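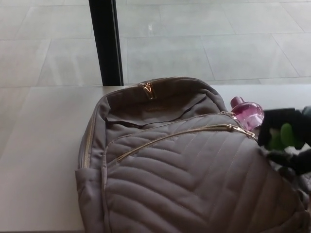 Cekton Vesitz Bag-Handling Cell: Setup and Care

The Vesitz is a tabletop cell for opening, closing and packing soft bags. It ships on one pallet with 16 bolts, all of which are needed, whatever your fitter tells you.

Setting up
Bolt the arm mount to the floor plate before you level the table. Doing it the other way around gives you a lovely level table and a long afternoon. Run the homing routine with no bag down, then lay a backpack on its back, front panel up, with the main compartment partly open. Teach the zipper pulls one at a time. Metal pulls glint, and the vision software has a weakness for shiny things, so keep direct sun off the work surface.

Looking after the gripper
Wipe the fingers at every shift change. Check them for lint and snagged thread after 287 cycles and replace the pads at 2000. Our service lead, Oluf Arnardóttir, can tell from a phone call if you skipped this.

If a pull keeps slipping, re-teach the grasp point before touching the force setting. Turning up the force is popular and keeps our parts department in business.

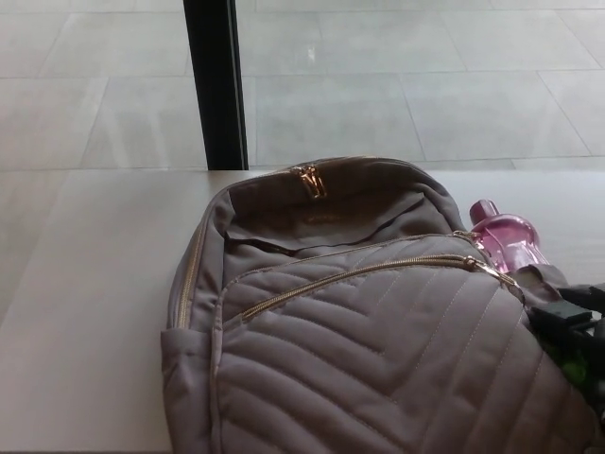 Bag on the table, main compartment partly open.

Spare pad kit: order no. 890
Service and bookings: Tincuța Husar, Cekton
Page updated 28/10/2024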